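# 左旋

信是寄到塔尔斯卡（Talska）镇图书馆的，信封上写着“赫尔沃耶·科斯（Hrvoje Kos）先生收”，图书馆的人认得他，就把信夹在他常借的那本软体动物图鉴里，放在柜台下面。科斯去还书的时候才拿到。

信是潮港（Tidport）水生生物站的阿德尔·曼苏尔（Adel Mansour）写的，落款2018年4月28日。信里说，你寄来的那只椎实螺已经收到，活着，壳确实是左旋。信里还说，你在杂志读者来信栏里的说法有一个地方不对，如果方便，可以打电话谈。

科斯把信在柜台上看完，折好，放进上衣口袋。他没有打电话。他不喜欢在电话里谈事情，年轻时在测绘局上班，凡是电话里讲过的，后来都要重讲一遍。他回家写了一封回信，问是哪个地方不对。

那只螺是他在采石场的水塘里捞到的。采石场停工以后积了水，水很浅，底下是石粉，岸边长香蒲。他每年春天去那里，拿一只旧筛子，把水草根上的东西抖到白瓷盘里看。椎实螺很多，壳口都开在右边。把壳尖朝上，壳口对着自己，壳口在右手一侧就是右旋，这一点他闭着眼睛也能用指头摸出来。那天他摸到一只，觉得手指放错了位置。他换了一只手再摸，然后戴上眼镜。

他在给杂志的信里写道，左旋的螺在右旋的种里极少出现，这样的个体很难和同伴交配，因为身体的开口长在另一侧，两只螺对不上。所以它一生多半没有后代，左旋也就到它为止。他还写道，这可以算是自然界把写错的字擦掉的办法。编辑删掉了最后一句，其余照登。

曼苏尔的第二封信比第一封长。

“您说它很难和右旋的个体交配，这在许多蜗牛里是对的。椎实螺麻烦少一些，它们也能自己给自己受精，一只单独养着的螺照样产卵。所以左旋不一定到它为止。另外，一只螺往哪边旋，要看它母亲的基因，它自己的基因要到它的孩子身上才看得出来。这件事上世纪二十年代就有人弄清楚了，我读书的时候觉得很难懂，现在给学生讲，他们也觉得难懂。我把您的螺单独放在一个玻璃缸里，它已经产了卵。您要是愿意，可以过来看看。”

科斯把“它自己的基因要到它的孩子身上才看得出来”这一句抄在笔记本上。抄完又读了几遍，在下面写：查。

他去图书馆查了。图书馆的遗传学书只有一架，最新的一本也是他儿子上中学那几年进的。书里有一张图，画着四排小螺，有的涂黑，有的没涂，用箭头连着。他在阅览室坐到闭馆，把图照着画了一遍，回家又画了一遍，第二遍画错了，他用橡皮擦掉，重新画。

七月里他坐车去了潮港。路上要换一次车，换车的地方叫祖恩伍德（Zurnwood），候车室只有一条长椅，上面坐着一个带鸡笼的女人，笼子里没有鸡。他站着吃了两个煮鸡蛋。车晚点，他把笔记本拿出来，又看了一遍那张图。

生物站是一幢平房，靠着防波堤，门口晾着胶皮裤。曼苏尔比他想的要年轻，个子不高，说话之前先擦手。两个人握了手，曼苏尔说：“您没打电话，我以为您生气了。”

“我没生气，”科斯说，“我去查书了。”

“查到了吗？”

“查到了，没有全懂。”

曼苏尔把他带进养螺的房间。房间窄，靠墙一排木架子，架子上是玻璃缸，每只缸上贴一条纸胶布，写着铅笔字。空气里有水草味，还有烂莴苣味。水泵响得很匀。科斯的那只螺在最下面一层，缸上写着“采石场，科斯”。它趴在玻璃上，壳尖朝左下，正在刮玻璃上的绿膜，嘴一张一合。

“它比在我那儿的时候大了，”科斯说。

“吃得好。”

科斯蹲下去看，膝盖响了一声。看了一阵，他问：“小的呢？”

曼苏尔从上一层搬下来一只大些的缸。小螺都爬在水线附近，壳薄，透出里面的黑点。科斯要了一个放大镜，又要了一个碟子，曼苏尔用软毛笔挑了几只放进碟子里。科斯看了第一只，看了第二只，把碟子转了半圈，再看。

“都是右旋。”

“都是。孵出来286只，我一只一只看过，没有一只左旋。”

科斯把放大镜放在桌上，没有说话。窗外有人在冲洗船板，水打在木头上。

“那我原来说的也不算错，”过了一会儿他说，“到它为止了。”

“您带了那张图吗？您信里提到的。”

科斯把笔记本递过去。曼苏尔翻到那一页，看了看，拿起铅笔问能不能在上面写字。科斯说可以。曼苏尔在最上面一排画了一个圈，圈住一只涂黑的螺。

“这是您的。它是左旋，说明它的母亲两份都是左的。可它自己不一定两份都是左的，它母亲可能跟一只右旋的后代配过，或者跟别的什么配过，我们不知道。现在它的孩子全是右旋，说明它手里至少有一份右的。右的那份占上风。”

“它自己明明是左旋。”

“它那个样子是它母亲定的。卵还没分开几次的时候就定了，用的是母亲放进卵里的东西。”

“那它自己的呢？”

“用在这些小的身上了。”曼苏尔指了指缸，“所以小的都是右旋。但是小的里头，有一部分两份都是左的，现在从外面看不出来。”

科斯把图拿回来，盯着第三排。他在家里画错的就是第三排。

“要等它们再生，”他说。

“要等它们再生。我挑了12只，一缸一只，单独养。道理上该有三只的后代全是左旋，其余的后代全是右旋。数目小，可能是两只，也可能是五只，一只没有也不奇怪。”

“哪12只？”

“随手挑的。”

科斯想看，曼苏尔就领他看。那些缸很小，跟果酱瓶差不多，在架子最上一层排开，编了号。科斯个子高，不用踩凳子。他从一头看到另一头，又从另一头看回来。每只小螺看上去都一样，壳口在右边，有的在睡，有的在爬，八号缸里的那只浮在水面上，脚朝天。

“八号是死了吗？”

“没有，它喜欢那样。”

他们在外面的台阶上喝了茶。曼苏尔问采石场的事，科斯讲得很细：从哪条路进去，哪一边的岸是实的，石粉下面有没有泉眼，哪一年旱到见底。他说旱的那年他以为螺都完了，第二年照样一抖就是一盘子。曼苏尔问他有没有见过别的左旋个体，他说没有。

“它母亲要是两份都是左的，”曼苏尔说，“那一窝应该都是左旋。塘里应该还有它的兄弟姐妹。”

科斯放下杯子。“我只抖了一边的岸。”

“另一边呢？”

“另一边不好走，有铁丝网。”

末班车之前还有时间，他又进去看了一次自己的螺。它已经换到缸的另一面去了。他问能不能带回去，曼苏尔说当然是您的，不过最好再留一阵，万一它再产一窝。科斯说那就留着。

回家以后他把胶鞋找出来，左脚的鞋跟裂了，用补内胎的胶补上，晾了一夜。第二天去采石场，从铁丝网下面钻过去，衬衣后背挂了一个口子。那边的岸陡，水草少，他抖了一个上午，瓷盘里的螺都是右旋。下午他换了一个地方，在一根泡在水里的枕木旁边，枕木底面上粘着螺。他把手伸下去摸，摸下来一只，壳口在左边。

他坐在岸上，把那只螺放在手心里，等它伸出来。等了很久，它伸出来了，往他手腕那边爬。他把它放进瓶子，又去摸。天黑之前他又摸到三只。四只都装在一个瓶子里，瓶盖上扎了孔。他没有在笔记本上写什么感想，只写了枕木的位置，从香蒲最密的那一头量过去多少步，还有水温。

他给曼苏尔写信，说找到了四只，问要不要寄。曼苏尔回信说寄两只来，另外两只放回去吧，塘里总共也不知道有多少。科斯把信放在厨房的窗台上，压在盐罐底下。他当天下午就去放了，放在枕木原来那一面，放完在岸边站了一会儿，水里什么也看不清。
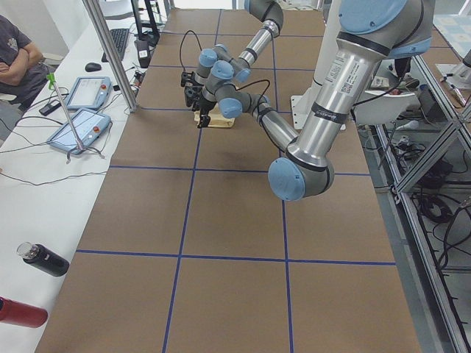
*桌上的牛皮纸、蓝胶带贴成的方格和两条机械臂。*

秋天来得早。曼苏尔的信一般月初到，有时候晚几天。信里讲每只小缸的情况：一号产了卵，孵出来右旋；二号产了卵，右旋；三号死了，原因不明；四号产了卵，卵发了霉，再等一次。科斯在墙上钉了一张纸，画了12个方块，信来一封填几格。右旋的写“右”，死的画一道杠。女儿从瓦雄（Vachon）回来看他，问墙上是什么，他说是螺。女儿问是什么螺，他说还不知道，就是因为不知道才钉在那里。

女儿给他带了一台二手显微镜，是学校处理的，载物台有一点歪。他把它放在餐桌上，吃饭的时候挪到一边。他看了水垢，看了葱皮，看了自己的指甲。后来从水沟里舀了一点水，舀到一团卵，也不知道是什么的，透明，每粒里面有一个圆东西在转。他看着它转，看了大约一个钟头，茶凉了，他倒掉重烧。

七号的结果是电话里来的。那天晚上电话响，他以为是女儿，接起来是曼苏尔。

“我知道您不喜欢电话，”曼苏尔说。

“什么事？”

“七号的孵了。左旋。整窝都是左旋。”

科斯没有马上答话，他在找笔。笔在显微镜旁边，他把电话线拉到最长，够着了。

“七号自己呢？”他问，“七号自己是右旋吧？”

“是右旋。我刚刚又看了一遍。”

“您再说一遍，我记一下。”

曼苏尔又说了一遍。科斯在第七个方块里写了“左”，在外面画了一个小的“右”，表示那是螺自己的样子。写完他问八号怎么样，是不是还脚朝天。曼苏尔说还是脚朝天，没产卵，看着不急。

“不急就等着，”科斯说，“您那边水泵还响吗？”

“换了一个新的，比以前吵。”

挂了电话，他把图书馆那张图翻出来，跟墙上的纸放在一起看。第三排他现在能画对了，他还是又画了一遍，画在信纸背面。画到一半想起给杂志的那封信，当初登出来的时候他剪下来夹在图鉴里，图鉴已经还了，剪报多半也跟着还了。他打算明天去图书馆问一声，顺便把更正也写好。开头他想了几种，最后写的是：编辑先生，我在前一封信里说左旋到它为止，这句话请替我改一下。

写到这里他停下来，去厨房看了一眼炉子，火关着。他回来坐下，接着往下写七号的事。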